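Food Waste Sorting in Shared Student Kitchens: Final Project Report
Mutville College, Household Systems II
February 2026

1. Background

The Escobedo residence has 17 shared kitchens. Food scraps are collected twice a week by the hauler, Trundum, and loads with too much plastic or glass are turned away. In the fall term the building manager logged nine rejected loads. Our group was asked to find out whether the sorting instructions posted in each kitchen had any effect on what ended up in the scrap bins.

Earlier class projects looked at the weight of the waste only. Weight says little about sorting, as a bin can be heavy and clean or light and badly mixed. We therefore recorded contamination by item.

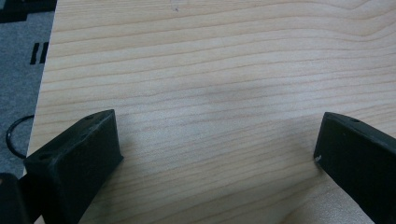
2. Method

Kitchens were split by floor. Upper floors kept the old one-page text notice. Lower floors received a new notice with two columns, accepted and not accepted, in larger type. Bins were inspected the evening before each pickup. Every item that did not belong was logged under one of four headings: film plastic, rigid plastic, glass and metal, other. Paper towels were logged as accepted, in line with the hauler's current sheet.

A short survey was also left in each kitchen. We printed 200 forms. Residents could return them unsigned to a box by the mail room.

The survey asked how long scraps were kept in a room or kitchen before being carried down. It also asked what they were kept in. Answers to the second question were hard to code — "tub," "box" and "old container" were used for what may be the same thing. 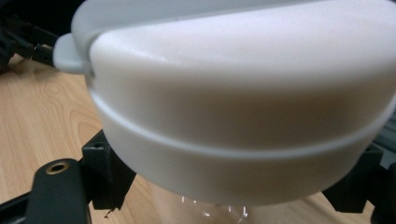
We merged these into a single category, lidded or unlidded, and dropped the forms that gave no answer. The coding was done twice by different group members, and disagreements were settled by rereading the form.

3. Results

In total, 329 misplaced items were logged. Film plastic was the largest group on all floors, mainly produce bags and the liners from cereal boxes. Kitchens with the new notice had fewer rigid plastic items. No clear difference was seen for film plastic. Glass and metal were rare everywhere.

Residents who used a lidded container reported carrying scraps down less often. Smell was the most common complaint, followed by distance to the bins.

4. Limitations

Floors were not assigned at random, and first-year students are housed mostly on the lower ones. The inspection period did not include August, when turnover is highest. Some bins were emptied early and could not be inspected.
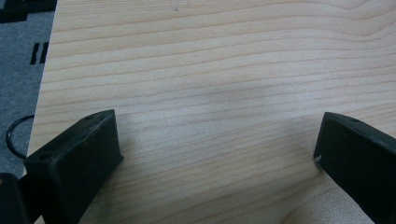

Noemí Orozco

5. Recommendations

The two-column notice should be posted on all floors. Film plastic needs its own line at the top of the "not accepted" column — at present it is listed last. A second bin location near the east stairs would shorten the walk for the upper floors. The log sheet should be kept in its current form so that next year's figures can be compared with ours.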